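Is the Wevska tidying pack worth adding to a Heo rental?

Posted by pegboard_jo in Home Helpers & Gadgets

Hi all, longtime reader, first time asking anything. My sister-in-law and I run a little bead and button business out of the back half of my house, and in March we signed up for a Heo from Drorgate on the month-to-month plan. It's the silver one with the black hands. So far we've had it on the starter skills, so it can walk over to a table, pick up a thing you point it to, and put the thing down somewhere else. I like it more than I expected to. My sister-in-law calls it "the intern" and says good morning to it.

Now Drorgate keeps popping up an offer in the app for the Wevska pack, the tidying add-on. It's 222 dollars on top of the rental, one time, and they say it covers "containers, bins and tabletop clearing." That is exactly the stuff I want help with. We have clear bins all over the place, the kind with little holes in them, and at the end of the day I would love for somebody who isn't me to get them off the table and back on the shelves.

But the page in the app is so vague! There's one video, it's very short, and the bins in it are solid gray and look pretty stiff. Mine are see-through and kind of cheap and they flex when you grab them. I wrote to support and got back a link to the same page I was writing about.

So I guess what I want to know is:

Does it cope with clear plastic, or does it just stand there thinking?

Can it carry a bin with things in it, or only empty ones? Our full ones aren't heavy, but if one goes over I'm picking seed beads out of the floorboards until Christmas.

How long did the setup take you? The app says 2 hours and I don't believe it.

And is there any kind of return on it? The rental I can cancel, but I can't find a word about the pack.

I did look at Brirkby too (they'll come set up a different arm on a rail along your wall), but I rent and my landlord would faint. So it's Heo with the pack or Heo without. Thanks in advance, you folks talked me out of that terrible label maker last year and I'm still grateful.

Mi-kyung Myung

Oh good, one I can help with! I've had the Wevska pack on my Heo for 6 months. Short version is yes, I'd buy it again, but please read the long version first, because I was pretty annoyed with it at the start.

Setup first. The app says 2 hours, it took me 7, spread over a couple of evenings with a lot of tea. The download is nothing. What eats the time is that you have to show it every spot where a bin is allowed to live. You walk it over, you say this is a spot, you name the spot, it looks at it for a while, and then it wants to look at it again from the other side. I have black metal shelving, and it got the upright posts and the crossbars confused and kept telling me a shelf was "blocked." I ended up redoing all the shelf spots in the morning with the blinds open and then it was happy. So do yours in good light the first time and you'll probably beat me by a mile.

Clear plastic: it copes, but slowly. It will hesitate with a clear bin much longer than it does with a colored one. I wouldn't say it just stands there, it kind of shuffles its hand closer and closer till it's sure there's an edge. There's a setting under Grip called "confirm rim" and you want that ON for clear stuff. It's off by default, don't ask me why. With it off my Heo closed its hand on thin air a couple of times and then reported the job as done, very pleased with itself.

The holes seem to help, by the way, or at least that's my theory. I have clear bins with the rows of tiny holes and clear ones with plain smooth sides, and the smooth ones give it much more trouble. If you've got a choice, feed it the ones with holes. On the really smooth ones I put a strip of masking tape along the rim and that fixed most of it. Ugly but cheap.

Full versus empty is where I'd slow you down. I only let mine carry bins with big things in them, yarn mostly, and rolled-up fabric. It tends to take a bin by one side of the rim with one hand, and then the bin hangs at a tilt. With yarn who cares. With seed beads, oh no no no. There IS a two-handed carry in the pack, and it's good, but it has to have clear space on both sides of the bin before it will even try, and on a crowded table it falls back to one hand without asking you. You can turn the fallback off (Carry, then "two hands or skip") and then it leaves the bin alone and tells you it skipped it. For beads I would do that from day one and also get lids.

Flexing: yes, mine flex as well. Turn the grip strength down one notch from what it picks. It hangs on fine and you don't get that awful creaking noise.

My table is round, and that took some fiddling too. The pack seems to think all tables have corners, so when you mark out the table it wants you to tap the corners, and what you do is tap a square a little inside the edge. Then it treats everything outside your square as "edge zone" and goes slower there. I've gotten used to it and I sort of like that it's careful near the rim. With the right hand on one of my clear bins at the round table it looks like this, left hand free and open down by the edge:

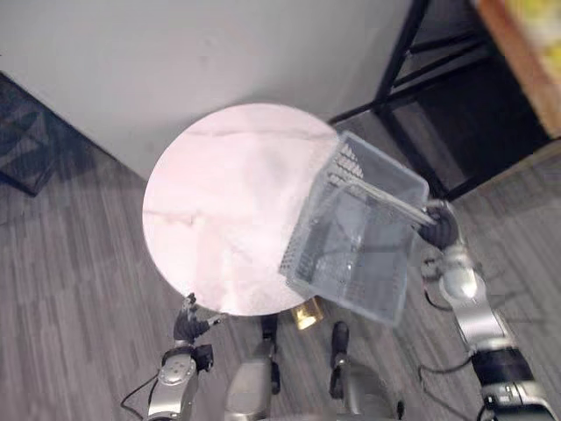 Anas Aoun

I'm going to be the grump here. I had the Wevska pack for the same price and I got rid of it, and I don't think people should pay 222 dollars to do Drorgate's setup for them.

My beef isn't with the hands. The hands are great, I could watch them all day. It's that every time you move the furniture you have to teach it the spots again. We shift our worktable depending on what we're doing, and every shift meant the pack lost the table and I had to go around tapping things in the app. After a while it was faster to carry the bins myself, so I carried the bins myself, and there's this expensive silver guy standing in the corner watching me do it.

About returns, since you asked and Mi-kyung didn't get to it. There is one, but it's buried. Go to Account, then Skills, then hold your finger down on the pack (hold, don't tap) and "remove and refund" shows up. I did it inside the first month and got all of it back. I don't know what happens if you wait longer than that. Take a screenshot of the refund screen before you close it. I had to send mine in when the money was slow to show up.

One thing I'll give it, the spoken reports at the end are useful. It tells you what it moved and what it left. I miss that on the starter skills, where it just stops and you have to go look.

If your table stays put and your shelves stay put, maybe you'll like it. If you rearrange a lot, save your money.

Mi-kyung Myung, replying to Anas Aoun

That's fair about moving the table! Mine never moves because the rug of wires under my sewing desk won't let anything move. They did change that part a little in the last update, it now asks "is this the same table?" and if you say yes it keeps your square and you only have to redo the way in. Still a nuisance, but it's a couple of minutes and not an evening. And thank you for the refund trick, I've been poking around that menu for months and never knew you could hold down on things.

pegboard_jo

This is so helpful, both of you, thank you! Our table hasn't moved since we put it in, and half our bins have the holes, so I'm leaning toward trying it. I'd never have found "two hands or skip" on my own. I'm going to set that before it goes anywhere near the size 11s.

Anas, did you have to send anything back, like a part, or is it all just software?

Anas Aoun

All software. There was a little card with stickers in the box for marking shelves, they told me to keep it. I never used the stickers. You can have them.

lintroller

dont have the wevska one but i have heo and the starter stuff. you can sort of fake the tidying by making one long list of pick up / put down jobs and saving it as a routine. works ok if the bins start in the same place every time. mine don't lol. free though

also whoever said turn the grip down, do that on the starter skills too, mine cracked a lid

pegboard_jo

Update for anyone who finds this later: bought it, marked the shelf spots this morning with all the curtains open, and so far it knows where the shelves are and knows where the table is. My sister-in-law named the spots, so now when it gives its report it says it put a bin on "Gerald." Confirm rim is on, grip is down a notch, lids are ordered. I haven't let it touch anything with beads in it yet. If the curved edge of my other table gives me trouble I'll come back and start a new thread, because I did the tapping-a-square thing and it's asking me for a fifth corner.

Mi-kyung Myung

Say no to the fifth corner! Hit "skip," then save. It asks every time.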